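Zurkness ランニングフォーム計測ベルト「Preneck」 製品ページ

トップ > 製品 > ランニング > Preneck(プレネック)

在庫あり 次回入荷は未定
発売元 Zurkness
国内窓口 Multside

腰につけて走るだけ。接地のタイミング、左右差、上下動。スマホに出ます。以上。

もう少し詳しく書きます。急ぎで作ったページなので読みにくいところはご容赦を。後で直します。

■ Preneckとは

陸上の短距離・中距離向けのフォーム計測ベルトです。市民ランナーの方も使えますが、もともとは400mや800mの選手のために作ったもの。コーナーでの傾きをちゃんと拾う。ここが一番時間かかりました。

開発はShalini Jaiswal(元800m選手、Zurkness代表)とUpendo Nyanda(ソフト担当)。二人とも自分で着けて走ってます。雨の日も。

腰の後ろにセンサー本体、前にバックル。胸ベルトが苦手な選手が多くて、腰にしました。シューズに付けるタイプも試作したけどスパイクだと外れやすい。やめました。

■ わかること

・接地時間(左右別)
・ピッチ
・ストライド(トラックのみ。ロードは推定値)
・腰の上下動
・骨盤の左右の傾き
・コーナー進入時と出口の傾きの差

心拍は測れません。よく聞かれるので先に書いておきます。心拍計は別に着けてください、干渉はしません。

GPSなし。トラックで使う場合は距離を自分で入れます。400mトラックが初期値。室内の200mも選べます。

■ 使い方

1. アプリを入れる
2. 本体のボタンを長押し、ランプが緑になったらペアリング
3. 腰骨の少し上で締める。きつめに
4. その場で静止。ブルッと震えたら校正終わり
5. 走る
6. 戻ってきたらスマホの近くへ。勝手に転送されます

校正のときに動くと数字がおかしくなります。問い合わせの大半がこれ。じっとしてください。
ウェアの上からでも使えますが、ゆるいジャージの上だとずれます。タイツか短パンの上がおすすめ。

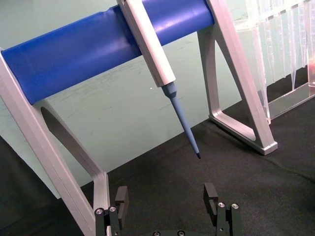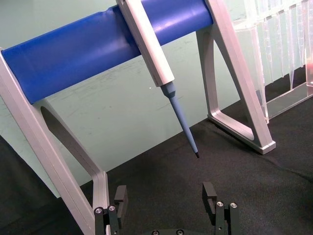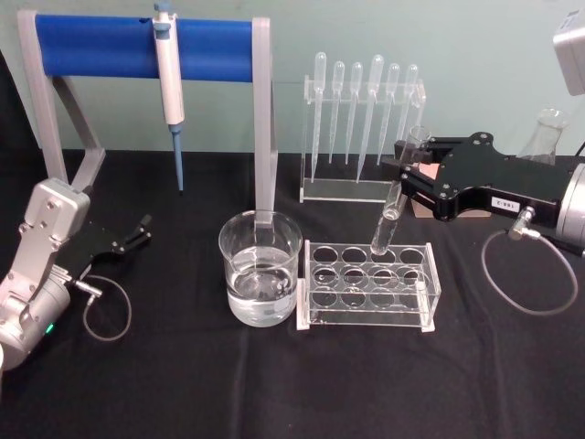
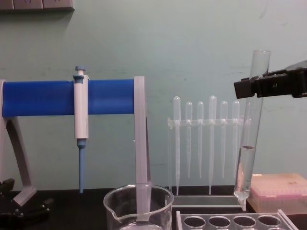

写真提供:Multside

■ 仕様

本体質量 40g(ベルト除く)
連続使用 3時間
充電 USB、付属ケーブル
記録 本体に700本分(1本=スタートからストップまで)
ベルトサイズ S/M、L/XL の2種類
防滴 あり。水没は不可。プールはだめです
対応 iOS、Android。タブレットは表示が崩れることがあります、修正中

色は黒のみ。白を出してほしいという声はいただいてます。検討はしてます。

■ 同梱品

本体、ベルト1本、充電ケーブル、紙の説明書(薄い)。
ケースは付きません。別売のJacobsケースに入ります。ちょっときついけど入る。

■ コーチ向け画面

チーム契約の方はブラウザ版が使えます。選手ごとに色を変えて重ねて表示。練習の途中でも見られますが、転送してからなのでリアルタイムではないです。ここ誤解が多いのでご注意くだい。

CSVで書き出せます。列の名前が英語のままなので、対応表をサポートページに置いてます。

選手データは選手本人の許可がないとコーチ側に出ません。未成年の場合は保護者の方の承認も必要。承認のメールが迷惑メールに入りがちなので探してみてください。

■ 使っている方の声

「左の接地が長いのは前からコーチに言われてた。数字で出ると言い訳できない。冬の間ずっとそこだけやりました」
 Keabetswe Shabalala(400m)

「バックルが少し硬い。手袋してると外しにくいです。データは満足。3本目から上下動が増えるのがわかって、休憩の長さを変えました」
 Ayuba Ansah(800m)

「選手が多いので充電が面倒。まとめて充電できる台がほしい」
 Lungile Swanepoel(クラブコーチ)

充電台は作ってます。時期はまだ言えません。バックルは1月の出荷分から少し柔らかいものに変えました。それより前のをお持ちの方で交換したい場合は連絡ください。送料だけご負担お願いします。

■ よくある質問

ハードルで使えますか
使えます。ただし抜き足のところで上下動が大きく出るので、平地の数字と比べないでください。専用モードは準備中。

投てきは
想定してません。やり投げの助走を測ってる方はいるみたいです。

電池が3時間もたない
気温が低いと減りが早いです。使わない間は電源オフに。オートオフの設定もアプリにあります(初期状態だとオフになってます、すみません)。

2人で1本を使い回せますか
できます。アプリで選手を切り替えて、着け直したら毎回校正。切り替え忘れるとデータが混ざります。後から移すことは可能、1本ずつですが。

ベルトは洗えますか
本体を外して手洗い。洗濯機は不可。乾燥機も不可。柔軟剤を使うと滑り止めが弱くなります。

試合で着けていいですか
大会によります。主催者に確認してください。当社では判断できません。

アプリは無料?
個人で使うぶんには無料。チーム画面だけ有料です。

■ アプリ更新のお知らせ

2020年4月20日 更新
・コーナー判定を見直し。8レーンで誤判定が出ていた件
・転送が途中で止まる不具合を修正
・日本語表示の誤字を直しました(まだあるかも)
・グラフの縦軸を固定できるように

更新後に一度だけペアリングのやり直しが必要です。記録は消えません。本体側の更新もあるので、充電が半分以上ある状態でお願いします。途中で切れた場合はボタンを長押しして最初から。

既知の不具合:一部のAndroid機で振動の通知が2回来ます。計測には影響なし。次の更新で直す予定。

■ 貸し出し

チーム・学校向けに試用機あります。期間は2週間。台数が少ないので順番待ちになることがあります。練習場所が使えない時期にかかった場合は延長するので、返却日の前に一報ください。

申込は問い合わせフォームから。チーム名、人数、種目、希望の時期を書いてください。種目が書いてないとサイズの相談ができないので必ず。

■ 保証と修理

購入から1年。落下と水没は対象外です。ベルトの伸びは消耗扱い、ベルトだけの販売もしてます。
修理はMultsideで受けてから Zurkness に送るので日数かかります。シーズン中で困る方は代替機の相談に乗りますので、修理依頼のときに備考欄へ。
箱は捨てないでもらえると助かります。

■ 送料・お届け

在庫があれば翌営業日に発送。チームでまとめて注文の場合は分納になることもあり。請求書払いは学校・クラブのみ。見積書は注文前にフォームで依頼してください、注文後だと出し直しになります。
サイズ交換は未使用に限り1回まで。腰まわりはウエストではなく、腰骨の少し上で測ってください。迷ったら小さいほうを。

お問い合わせは Multside 製品窓口まで(平日のみ、電話なし、フォームのみ)

関連製品
Preneck 交換ベルト S/M
Preneck 交換ベルト L/XL
Jacobs ケース 小
充電ケーブル(予備)

ページ先頭へ戻る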